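Chore Bench Gallery: Touch-Up and Brush Work

Plastex runs a chore bench where two-finger grippers are tried on tasks that a household or a small shop would otherwise give to a person. The bench is divided into sections by the kind of contact involved. Folding and wiping have their own pages. This page covers brush work: picking up paint from a shallow surface, carrying it, and putting it down on a sheet or a panel.

Brush work was added in February at the request of Burusano, a furniture refinisher with a single finishing room. Its interest is narrow. Chair legs, drawer fronts and shelf edges come back from customers with small scuffs, and each one needs a dab of matched color. The dab itself takes a few seconds. Finding the color, loading the brush and cleaning up take most of the time, and that ratio decides whether a machine would be worth its floor space.

The log for this section holds 3254 attempts. An attempt starts with the brush already in a holder or gripper and ends when the tip leaves the work. Opening the paint, fitting the brush and rinsing it afterward are done by a person and are not counted. Readers comparing our numbers with those from other benches should check that point first. Many published results begin later in the task than ours do, and a few begin earlier.

Task 1: Stroke on loose paper

The paper is not taped or clamped. Each attempt asks for a continuous line with at least one change of direction, and it is scored on three things: whether the line is unbroken, whether the sheet moved, and whether paint landed anywhere else.

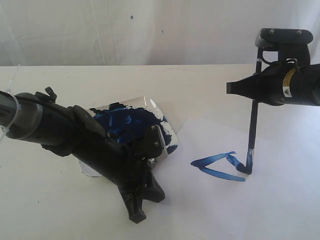
Loose paper is harder than a fixed panel. A person painting at a kitchen table rests a hand on the sheet without thinking about it. A two-arm setup can do the same, but then one arm is committed to holding, and anything else that needs holding has to wait. We score the sheet as moved if any corner shifts by more than 2 millimeters. Light pressure keeps the sheet in place but gives a thin, dry-edged line. Heavier pressure fills the line and drags the paper.

Line width is the second difficulty. A loaded brush releases more paint at the start and at every pause. Planning software tends to pause at corners, so corners come out heavy. Slowing the whole stroke down evens out the width but makes it wide everywhere. The better results so far come from keeping the tip moving through the turn and accepting a rounder corner. For a greeting card this would be fine. For the edge of a drawer front it would not, and Burusano marks such corners as rework.

Task 2: Loading the brush

Loading accounts for more failed attempts than any other step. Of the 3254 attempts, 945 ended with too much or too little paint on the tip. Most of these were overloads. An overloaded brush can still complete a stroke, and a score based only on the finished line would miss some of the problem, so the load is judged separately before the brush reaches the work.
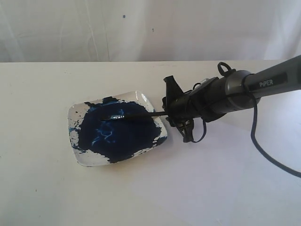
Brush tip in the navy paint, handle held between the two gripper fingers.

The shape of the paint supply matters more than we expected. A deep jar gives a repeatable dip, but the rim has to be used to wipe off the excess, and the wiping motion has to be taught for each jar. A shallow surface removes the rim problem and introduces another one. The paint spreads, its depth changes after every load, and the same programmed height gives a different result by the tenth pass. A person corrects for this by looking and by feel. The arm corrects for it only when the height is updated, either by force sensing or by someone at the keyboard.

Grip is a related matter. A round handle can roll between flat fingers when the tip meets resistance. Sayce, which supplies our fixtures, has made padded inserts that reduce the roll. They also make the brush slower to change, and a refinisher who works in several colors will change brushes often. We have not settled on one version, and results with and without inserts are logged under separate codes.

Can a machine do this chore yet?

For one color, one brush and a flat surface with a person nearby, yes, within limits. The Flulammont trial was arranged to test exactly that case. It used 57 scuffed shelf edges from one production batch, all in the same finish, with the brush fitted by hand and the paint topped up between shelves. The arm completed the batch without a dropped brush. The operator stayed in the room throughout, and the labor saved was small as a result.

For general touch-up, no. Color matching was outside the trial. So were curved legs, vertical faces and anything that had to be turned over. Cleaning was done at the sink by the operator, and we have no bench task for it at present. Rinsing a brush well means working water through the bristles and judging when it runs clear, and a brush rinsed badly ruins the next job.

Household use is further off. Setting out paper, opening the paint and putting everything away make up most of an afternoon's painting at home, and the stroke itself is the part people are least likely to hand over. The useful question for a home machine is whether it can deal with the table afterward. Paint on a tabletop is covered on the wiping page, where the scores for dried paint are considerably lower than for spilled drinks.

Notes on the log

Attempts stopped by the operator are counted as failures unless the stop was caused by a fault in the room, such as a power cut. Attempts with the wrong brush fitted are removed. The scoring sheet for brush work was revised once, to separate loading from stroke quality, and earlier attempts were rescored from the operator's notes. Panel tasks will be added to this page when the vertical fixture from Sayce has been checked for flex.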